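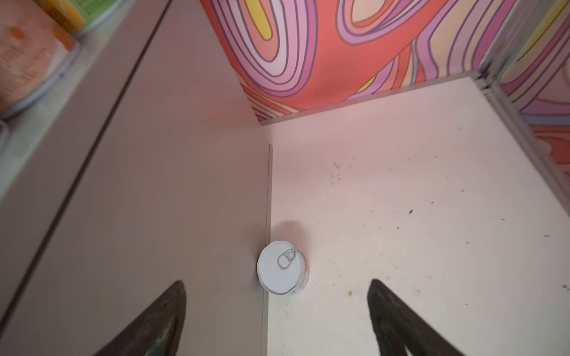

## 4.2 Handing over a can shelf to the arm

Before the Tesum arm came to Folholm, the shelf clerk picked every can by hand. The clerk now sets up the shelf, starts the run and handles the stops.

1. Stand cans upright with the pull-tab lid facing up.
2. Close the guard and select program 52.
3. Press START. Stay at the station for the first 2 picks.
4. If the arm stops, read the code on the panel before you touch anything.

**Note:** Cans close to a side panel leave little room for the fingers. Code 110 means the grip was refused. Move the can toward the middle and press RESUME.
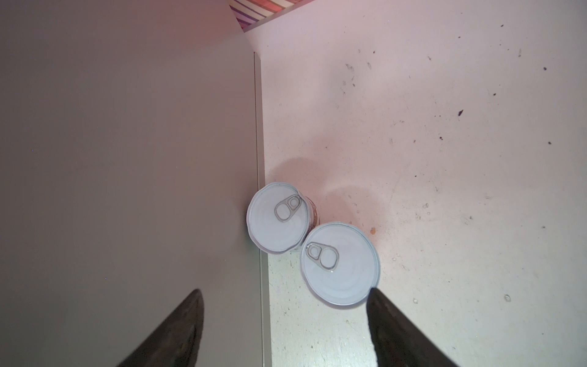
*Figure 4-2. Two cans nearly rim to rim, one against the side panel.*

**Caution:** Press HOLD before reaching in. The fingers can close without warning.

5. At the end of the shift, wipe the floor of the station and sign the run sheet. Send questions about shift duties to Berhanu Alemayehu, extension 594.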